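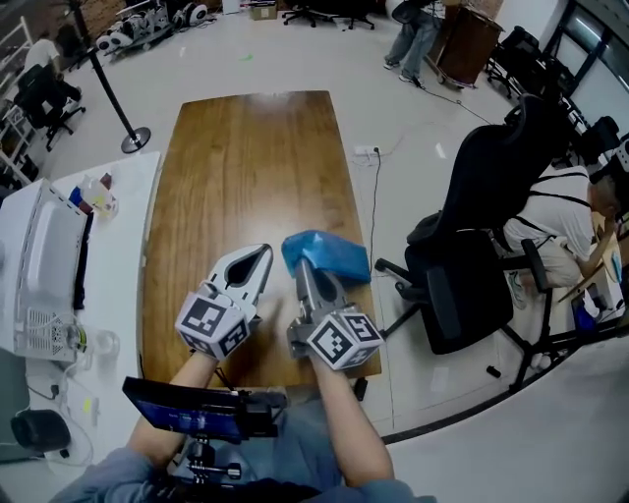 Cloth and table work: progress to 13/07/2026

Prepared by Noemí Barrera for Soledad Rosales, Homeck

You asked for a plain account of where the Clondum grant has gone this quarter. We have logged 253 table sessions with the blue cloth, and I am less impressed by that number than the team is. A session counts as soon as the cloth has been picked up. Whether it was folded, wiped across the top or simply put down again in a heap is left to a notes column, and the notes column is thin.

The table

The wooden table stays. It is a decent size and there is space to stand at the near end. My doubt is the glossy top. Cloth slides on it, and a fold that holds nicely here may not hold on an ordinary kitchen table. Cuevas have offered a matt one on loan and I would like to take it before anyone claims the folding is going well.

The cloth

We bought 27 cloths and have used four. The rest are still in their wrapping because the team prefers the ones it knows. I have asked for a change of cloth every week from now on. Each one should start crumpled, as it would come out of a basket. Too many early sessions began with it laid out flat, and I have left those out of my own reckoning.

The room

The white desk beside the table has become a shelf for small bottles and containers. Mendum's first plan had that desk clear for finished folding, and I can't see how it will be used for that while things keep collecting on it. The cable across the floor to the power outlet also needs a cover. I raised this three months ago and was told it was in hand.

Money and next steps

Spending is under budget, mostly for want of the second table. I would hold back the next payment until the notes column is filled in properly. A fuller report will follow in August, with failed folds listed separately.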